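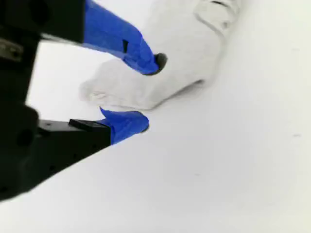

Startseite | Forum | Haushalt & Wäsche | Suche | Anmelden

Einzelne Socken: aufheben oder weg damit?

yara_m
Guten Abend zusammen, ich habe eine Frage zum Sortieren. Bei uns bleibt nach jeder Wäsche mindestens eine weiße Socke übrig. Ich lege sie auf den weißen Tisch und warte, dass die zweite kommt. Meistens kommt sie nicht. Wie lange hebt ihr solche Socken auf? Und faltet ihr sie schon, oder lasst ihr sie zerknittert liegen, bis das Paar komplett ist?

Heriberto_E
Ich hebe sie bis zum Ende des Monats auf, danach werden sie Putzlappen. Falten würde ich eine einzelne Socke nicht. Man zieht sie an der Spitze glatt, streicht einmal mit der Hand darüber und legt sie flach hin. So erkennt man auch besser die Länge vom Bund.

podberg2000
Da bin ich nicht einverstanden. Weiß ist nicht gleich Weiß! Wenn man eine Socke öfter gewaschen hat als die andere, sieht man den Unterschied sofort. Ich kaufe seit März nur noch ein einziges Modell, dann passt jede zu jeder und das Warten hat ein Ende.

Hanan N.
@podberg2000 Das ist praktisch, wenn man alleine wohnt. Wir haben verschiedene Füße in der Familie. Ich benutze ein Wäschenetz pro Person, das kostet 2 Euro und die Socken bleiben zusammen.

yara_m
Danke für die Antworten. Das mit dem Netz habe ich probiert, aber die Socken kamen als ein fester Ball heraus. Vielleicht war es zu voll.

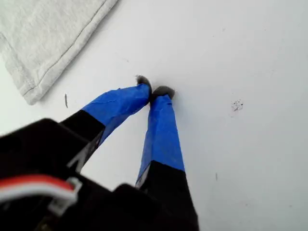

Re: Einzelne Socken – helle Unterlage

Shakuntala
Ich möchte noch etwas zu der Unterlage schreiben. Auf einer weißen Fläche übersehe ich weiße Socken leicht. Ich lege deshalb ein dunkles Handtuch darunter, dann sieht man auch Flecken an der Ferse.

Heriberto_E
Bei dunklen Handtüchern hat man nachher Fusseln auf der Socke. Ich bleibe beim hellen Tisch.

Kommentare (2)

Maxine B.: Meine Großmutter hat die Paare vor dem Waschen mit einem Faden zusammengenäht. Dauert lange, aber es fehlte nie eine.

gelby: Sucht bitte auch im Bettbezug. Dort habe ich gestern drei gefunden.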